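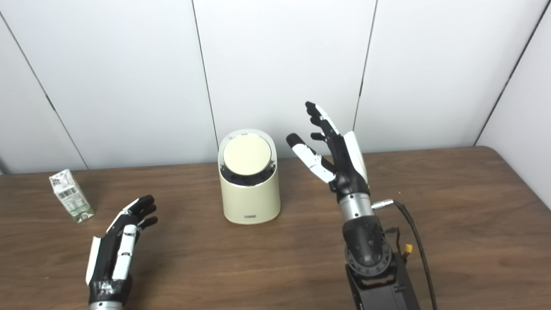

Nanby Home Manipulation Group - Kit Reviews

Print this page | E-mail this page

Reading time: 3 min

# Agbayani two-hand kit: README for the countertop set

Hi! I'm Raymonde Gill, and I wrote this README after spending most of March with the Agbayani kit on a table. It covers the recordings we made with it and what I think of the kit itself, which I know is a bit of a mash-up, but people kept asking me for both.

## What you get

The kit comes as a pair of hands, left and right, black with white panels, on metal wrists. The thumbs are white with black joints, so they're easy to pick out against the dark fingertips when you're scrubbing through footage (I came to love this). You bring your own arms, table and patience.

The download holds 1,970 episodes in the main folder and 200 more in `held_out`. We recorded 3,000 altogether and threw out the rest, mostly for dropped joint readings or because I'd bumped the table.

## What's in the scenes

Everyday kitchen-ish things on a brown wood table, with a plain white paneled wall behind. A typical start has a cream-colored round countertop unit in the middle and a small milk carton off to the left, with both hands up over the table. I like that wall a lot! It's dull, it's evenly lit, and it makes the small stuff easy to see.

Each episode folder has:

- `head.mp4` - the view from above the hands
- `joints.csv` - finger and wrist readings, both sides
- `task.txt` - one sentence saying what the operator was asked to do
- `notes.txt` - only if one of us had something to say

The task sentences were typed by hand, so the spelling wanders. Kristine Enriquez fixed the worst of it, but "cartn" is still in there somewhere.

## How I liked the kit

Pretty well! Setup was quick once I found the right page in the manual (it's the wiring page, near the back, skip the rest). The fingers curl nicely around anything rounded, and the thumbs reach farther across than I expected. Small cartons are harder - squeeze a bit too much and the sides go in, so start with the grip limit low and creep up.

My main gripe is the cable on the right side. It leaves the wrist sideways and loops down along the forearm, and I'd love a proper clip for it. I wrote to Redstead, who sell the kit, and they said a clip is on their list. I'd also like a louder fault beep.

Would I buy a second set? For table work, yes. For anything where the hands have to go inside a cupboard, I'd want to try it first.

## Known problems

- Left and right columns are swapped in the first 3 episodes. Use `fix_lr.py`.
- Some head videos start a moment before the joint log does. Match on the time column, please, not on row numbers.
- The Nasach loader reads everything except `notes.txt`, which it skips without telling you.

## Using it

Free for teaching and research. Please don't repost the videos on their own, and drop us a line if you find a bad file. Kristine looks after the fixes list and I look after everything else.

Last updated 9 Oct 2026

Print this page | E-mail this page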